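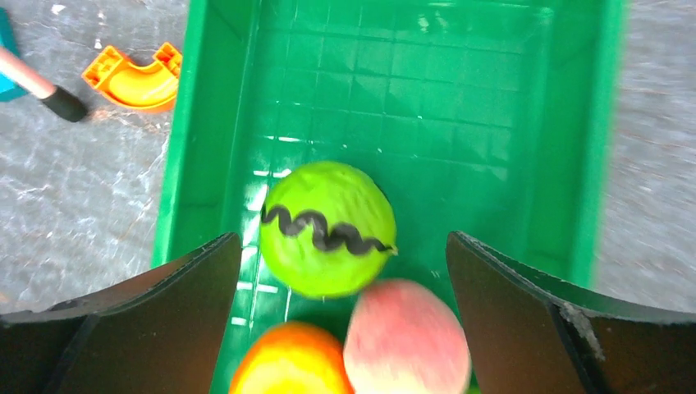
Trultwood, 11th January — Clillunmont has started using robot arms to sort returned play sets at its Trultwood site, a job that was done by hand until last May. The 13 people on the returns line now check and repair sets instead of bending over bins all shift. Training is done with simple pieces, such as round toy fruit in a green plastic bin, and staff choose what goes in. A glossy bin floor throws back a lot of light, so crews also learn to adjust the lamps.

The two arms, supplied by Kuliser, handle up to 530 pieces an hour. No jobs were cut. Each worker received 70 hours of paid training, and line leads can stop an arm at any time — no sign-off needed.

Potgieter, which runs the warehouse next door, will begin a trial of the same setup later this year.

Media contact: Clillunmont press office, Trultwood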